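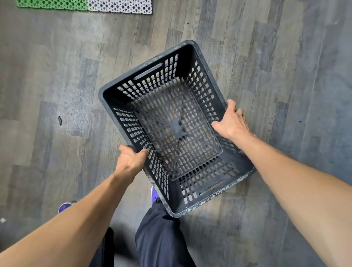 Gripper comparison on perforated baskets: Steter two-finger vs. Vimow suction

dkr_bench
Posted October 5, 2023
Task is lifting a black plastic basket with perforated walls and a handle slot in each short wall. By hand it goes up with one hand on each side, fingers over the rim. I ran 700 lifts per gripper, same arm, same Furnden controller. The Steter dropped 4. The Vimow never got a usable seal, even with the large cup.

palletjack
Suction on a mesh wall was never a fair test. The bottom panel has holes too, so there is nowhere to put a cup.

dkr_bench
Agreed. It was on the shelf, so it got a run.

m_orrery
What grip point on the Steter? Rim or slot?

dkr_bench
Rim, long side. The slot needs a better pose estimate than my wrist camera gives on black plastic.

palletjack
I'd still go for the slot. The rim is thick and rounded, and yours has chalky dust on it. Pads slide on that.

m_orrery
Disagree. Our Friesen arm does rim grasps on dirty totes all day -- 24 N, soft pads, wiped every shift. Slot grasps jammed on us more than they slipped.

palletjack
At what tilt? Level is easy.

m_orrery
Mostly level. Fair point.

dkr_bench
Will repeat tilted, dust left on. Logs in February.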